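Savings and deposits assistant, Livisar Credit Union, Citmont branch

Posted Apr 14, 2023

Full time, on site. Start as soon as you can.

We need someone on the deposits desk, and we need them soon. Rates have moved a lot this past year and members are calling, writing and walking in to ask what it means for the money they have with us. Two of us are covering what used to be a desk of four. So, hiring.

What the job is

Mostly certificates and regular savings. You open accounts, renew certificates when they come due, move money between them when a member asks, and explain the rate sheet. The rate sheet changes often. You will get the new one by email before the doors open and you have to read it before the first member sits down. All of it, including the footnotes.

A typical day: phones first, then the maturity list (every certificate coming due in the next 30 days, each one gets a call or a letter), then walk-ins until close. Paperwork in between. End of day you balance your drawer and scan what needs scanning.

You'll also help with the Skurkwood accounts. Skurkwood was a small thrift that merged into us in December and its members still have passbooks, old-style certificates with odd terms, holiday club accounts, all of it. Some of these pay more than anything we sell now and members are rightly nervous about losing them. They won't lose them before the term is up. You will say this many times a day and you have to say it nicely every time.

What you need

High school diploma or equivalent. A year or more of handling cash or working with customers, doesn't have to be a bank. Grocery, pharmacy, hotel desk, all fine. Comfortable with percentages. You should be able to tell a member what a certificate will pay by the end of the term without getting flustered, calculator allowed.

Clear handwriting helps, we still fill in passbooks by hand. Typing too obviously.

You'll have to pass a background and credit check. Something old on your credit report doesnt rule you out, tell us up front and we'll talk.

Nice to have: Spanish, notary commission, any time spent on the Orlandini system. If you have never touched Orlandini, we train. Takes a couple weeks to get used to the menus.
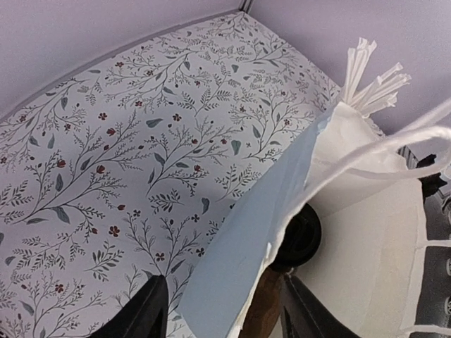 Dark red flowers and grey-green leaves in print.

Hours and pay

Monthly schedule posted ahead. Late opening one evening a week, one Saturday morning in 3. No Sundays.

Pay starts at $24 an hour. Reviewed after your first six months, then yearly. Overtime when we ask you to stay, and at month end we do ask.

Signing bonus of $2,000, half with your first check and the other half when you finish probation. If you leave before probation is up you keep the first half.

Health and dental from day one, retirement match after probation, paid vacation, federal holidays off. Staff rate on car loans. Bus pass covered if you dont drive; parking behind the building is first come.

What it isn't

Not a sales job. No quota, no commission on new accounts. We don't give investment advice at this desk either, so if a member asks about stocks or annuities you pass them on to the adviser upstairs. Not remote. Please don't ask about hybrid, the passbooks live here.

How to apply

Resume and a short note, half a page is plenty. In the note tell us one time you had to explain something about money to a person who was upset, and how you went about it. Can be family. No cover letter templates please, we've read them.

Drop it off at the Citmont branch in an envelope marked DEPOSITS DESK, or use the form on the careers page of our site. If the form hangs on the upload step, try a PDF, it does not like the other formats.

We are reading applications as they come in and will interview the same way. First talk is by phone, short. Second is in person at the branch with a small exercise: a sample rate sheet, a member letter, you write the reply. Bring reading glasses if you use them, the rate sheet is small print.

Current staff at other branches can apply, just let your manger know first.

Livisar is an equal opportunity employer. If you need an adjustment for the phone call or the interview, say so in your note and we'll set it up.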